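Bromwood Parents & Makers Board
Forum > Rainy Day Corner > Sorting and pattern play with shape blocks

quillandcrumb wrote:
Hello all, I'm hoping for some advice from people who have been through this stage already. My daughter is four and a bit and she has fallen completely in love with the foam shape blocks my sister passed down to us (cylinders, cubes, stars, the whole family). We do them at the kitchen table after breakfast, usually from 9 or so until she remembers that snacks exist. My trouble is that I keep asking her to sort by shape and she keeps sorting by color, every single time. Do I steer her, or do I let it go? The booklet in the tub says shape first, and I'm a booklet person, I admit it.

tamarack_lane wrote:
Let it go! Mine did color only for the whole of one winter and then one morning in June there were all the cylinders in a row on the windowsill, with no help from me. I did give up on the carpet though, because anything with a narrow base falls over on it and then there are tears. We use a big flat board now and it has made a real difference to everybody's mood.

Dulce Zavala wrote:
I ran a playroom for 19 years before I retired, so forgive me if I go on a bit. My favorite thing to set out was a line that goes by pairs. You take two blocks of one color but with different shapes, then two of the next color, and so on, and you let the line bend however it likes across the board. A child who loves color is happy straight away, and then you can ask, very casually, what is different about the two blues? 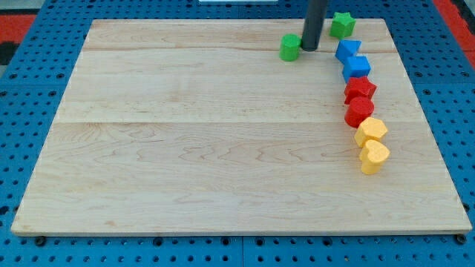 After that I would sit on my hands for a while, which was always the hardest part of the job for me. Some children will tell you that one blue has a pointy side and the other one is a box, and some will just move everything into a heap and start over, and I was happy with either. I never used more than 30 blocks at once, and for a four year old I'd put out far fewer. A good plain maple board underneath is lovely if you can get one, as there's no busy pattern fighting with the colors.

pondskipper wrote:
I'm going to disagree a little, kindly I hope. I think if you set the line out yourself you've already done the interesting part. My two boys only ever got properly absorbed when I tipped the tub out and walked away to do the dishes. As soon as I made a pretty arrangement they wanted to know what the right answer was.

Dulce Zavala wrote:
That's fair, pondskipper, and I've known plenty of children like your boys. I'd say the line is for the ones who look at a heap and feel lost. I had both kinds at the same table most mornings, so I suppose I got used to doing both.

tamarack_lane wrote:
Can I ask where people get their boards? Ours is an old pastry board from Tejada and it's starting to warp at one end, so the round ones roll off toward the dog.

pondskipper wrote:
We have a Ninard one, solid maple, and I oil it twice a year. Heavy, mind you. Put a damp dishcloth under it if your table is slippery.

quillandcrumb wrote:
Thank you all so much, this is such a kind corner of the internet. I tried the pairs this morning and asked about the two reds. She looked at them for ages and then said one was "for a birthday" and one was "for soup," so I'm counting that as noticing the shapes! Tomorrow I'll do it pondskipper's way and tip the tub out. I might go and look for a board on Saturday market row too, if it's still there past the library.

tamarack_lane wrote:
For soup!! I'm going to be saying that all week. The market row moved, by the way, it's behind the bakery now.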